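This site uses cookies to remember your login and thread settings. Accept / Manage

Gripper swap on the PC disassembly cell: linkage type vs parallel jaw
Started by trarkton_wilson, Wed 2 June

trarkton_wilson
We're partway through comparing two grippers for the desktop tear-down and rebuild task. Candidate A is the Sotar parallel jaw we've had since last year. Candidate B is the linkage gripper from Bautista. Same arm, same controller, same fingertip material. The parts are a CPU, memory, and a 3.5-inch drive in its caddy.

Results in May with B: the drive is fine, memory is fine, the CPU is marginal. The fingertips on B travel in an arc, so the tip height changes as it closes. I compensate in the program with a Z offset against opening width, but the residual error is enough to tip the chip in its holder. A doesn't have this problem but won't open wide enough for the caddy.

Has anyone run a linkage gripper on socketed CPUs without going to suction?

ckurek
What are you using for the offset, a table or the closed-form geometry? We had a table with 8 points and it was poor between points near full close. Going to the actual linkage equation fixed most of it.

trarkton_wilson
Table, 6 points. Fixed view at the tower first, then the wrist view at the parts board.

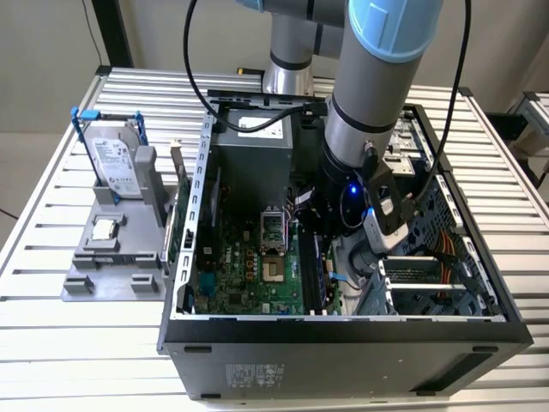
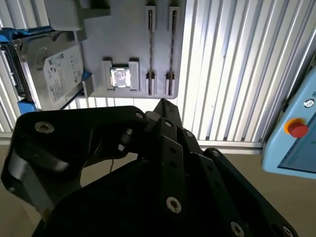
Tower with the CPU socket open, and the parts board from the wrist.

d_esquivel
Your wrist view has a lot of gripper in it. The linkage takes up most of the lower part of the image and the tip ends just under the CPU holder. If you're locating the chip from that camera you'll lose it on final approach. I'd move the camera before touching the offset table.

trarkton_wilson
The chip isn't located from the wrist at the moment. Pick pose is taught, the wrist camera is only logged. Fair point if we go to visual correction though.

lmelis_grindton
I'll disagree with Dayana on the order. Camera position is a day of brackets and recalibration. The offset is an afternoon. Do the closed-form version, repeat the run, then decide if vision is needed at all.

Also look at the heat spreader in the second picture. It's reflecting strongly. Any edge finder on that part is going to need better lighting before it needs a better camera position.

d_esquivel
Lighting I agree with. I don't agree that a taught pose is good enough for the socket side. The board the holder sits on is printed. Ours at the Grindton site drifted after the first warm week and every taught pick had to be redone.

lmelis_grindton
Ours drifted because it was bolted at one corner. Different problem.

dinh.k
We tested both styles last winter on a similar job. Notes, for what they're worth:

Parallel jaw was better on anything square and thin. Linkage was better on the drive and on anything where the approach was crowded, as the fingers are narrower near the tip. We ended up with the linkage gripper and a small flat pad added inside each fingertip, and a slower close over the last 2 mm. CPU picks went from unreliable to acceptable. Our log has 283 cycles on that setup before the pads needed replacing.

We did not try it with the retention bracket closing. That was still a manual step for us.

ckurek
What pad material?

dinh.k
Silicone sheet, cut by hand. It leaves some residue on the heat spreader — wipe it off before you apply paste.

trarkton_wilson
Thanks. Plan is closed-form offset first, then pads, then rerun A and B with the same part order. I'll leave the camera where it is for now. Dayana, if the socket side is still off after that I'll come back to your suggestion.

d_esquivel
Fine. Log the wrist images against the force readings either way, you'll want them to line up later.

ckurek
One more thing to check is cable slack at the forearm. We had a loop tighten when joint 6 rotated and it pulled the tool enough to show up as a position error. I spent a week blaming the gripper.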